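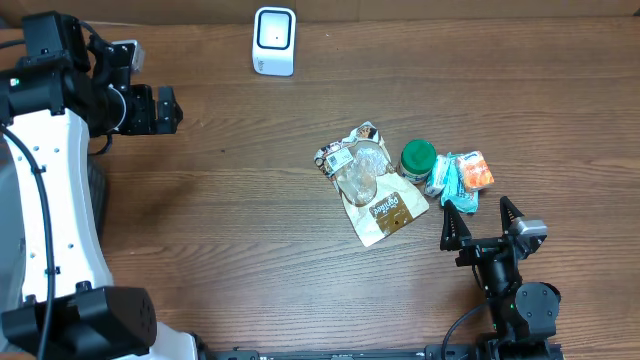

木工与表面处理版 > 涂装 > 木桌面补涂硬蜡油,间隔和用量怎么定

楼主 细目砂纸
坐标 Abu Hammour。桌面原来涂的是 Zornar 硬蜡油,型号 3023,使用两年,横纹方向有轻微擦痕,无开裂。计划不脱漆,局部打磨后整面补一遍。产品说明只写“薄涂,擦除余油”,没有给出补涂时的等待时间。室内空调常开,夜里关掉以后湿度上升较快,上周五早上湿度计读数接近 90%。
想确认两件事:
一、旧膜打磨到什么程度可以上新油;
二、高湿环境下是否需要延长固化。

2楼 榫头朝北
旧膜不必磨穿。用灰色百洁布顺纹打一遍,看到均匀哑光即可,粉尘先吸后擦。硬蜡油与旧膜之间主要靠表面粗糙度和部分渗透结合,残留的清洁剂影响比打磨深浅大得多。以前用过含硅的家具上光剂的话,要先用溶剂擦两遍,否则容易缩孔。

3楼 干膜厚度
补充用量。补涂比首涂省,旧膜已经封住大部分导管,油吃不进去。倒多了只会浮在面上,固化后发黏、吸灰。我用白色尼龙垫推开,等 30 分钟,再用无绒布顺纹擦到布上基本不带油。擦完的布摊平晾在室外,不要揉成团,干性油氧化放热,有自燃风险。
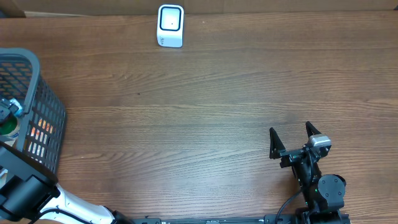

4楼 平刨新手
补涂之后多久可以放东西?

5楼 干膜厚度
轻物隔夜可以放,重物和垫子等一周以上。湿度高时再加几天。判断时用指甲在隐蔽处压一下,无印再恢复正常使用。

6楼 榫头朝北
一周偏保守。我在车间用同类产品,第三天就装货,没有返修。

7楼 干膜厚度
车间有排风,家里没有。氧化固化吃的是氧气和温度,空气不流动,表干以后下层会拖很久。第三天压上橡胶垫,揭开时留印的情况我处理过两次。

8楼 榫头朝北
橡胶垫另算,增塑剂迁移的问题跟固化天数关系不大,完全固化的膜也会被咬。你拿这个当论据不成立。

9楼 干膜厚度
同意增塑剂那部分。未固化的膜更容易被咬,这一点我保留。
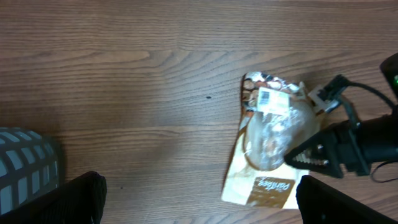
10楼 楼主 细目砂纸
先报清洁结果。溶剂擦过两遍,布上只有浅黄色,没有发现缩孔迹象,应该没用过含硅的东西。接下来定光泽。我原来涂的是半哑,现在在灯下看,桌面中部有一条稍亮的反光带,旁边零食袋的塑料面则是成片的白色高光,两者放在一起看,桌面的反射明显要散得多。问题是补涂以后光泽会不会升。如果会,我倾向换 Grestex 的全哑款。

11楼 平刨新手
不同牌子可以叠吗?

12楼 榫头朝北
多数硬蜡油都是植物油加蜡,叠涂一般没有附着问题,但先在桌底试一块。光泽方面,补一遍通常会升一点,擦油擦得干净升得少。哑光剂沉底,开罐不搅匀,涂出来上半罐偏亮、下半罐偏雾,很多人以为是批次问题。

13楼 干膜厚度
不建议叠。哑光剂体系不同,侧光下容易发花,拼板深浅木条交替的桌面看不太出来,浅色均匀的板就很明显。要换就整面打磨重来。只想压光泽的话,固化后用 Clustevum 的细抛光垫顺纹走一遍,成本低,可逆。

14楼 楼主 细目砂纸
采纳 13 楼,不换牌子。桌底试了一小块 3023,擦油前等了 30 分钟,目测光泽略升,可以接受。整面等湿度降下来再做,窗开一条缝,空调不停。 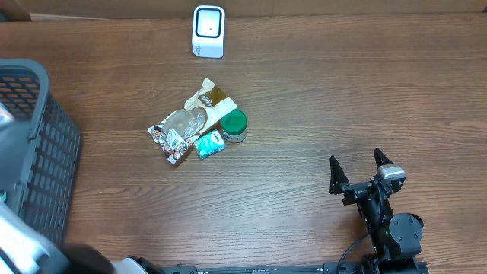
图:桌面,横向木纹,靠上位置为白色小方块,偏左为零食袋。

15楼 平刨新手
桌面上的小黑点要不要挖掉补色?

16楼 榫头朝北
先用湿布加中性清洁剂擦,擦不掉再用刮刀片轻刮。刮了还在,就可能是木材本身的矿物线或者铁离子反应。铁斑可以用草酸溶液点涂,处理后必须清水擦净,彻底干燥再上油,残留草酸会让打磨粉尘很呛。矿物线没有必要动。

17楼 干膜厚度
草酸会透过旧膜的破损处往周围扩,浅斑容易变成一圈。旧膜没有磨穿的情况下,我会直接不处理。

18楼 榫头朝北
用棉签点,不会扩多少。

19楼 楼主 细目砂纸
黑点不处理。补一个问题,桌底是否需要同步补涂?目前桌底只在当初涂过一遍。

20楼 干膜厚度
补一遍薄的。两面吸湿速率差得太大,湿度摆幅又大,桌板容易瓦弯。桌底不用管光泽,擦净余油就行。先做桌底,隔天翻面。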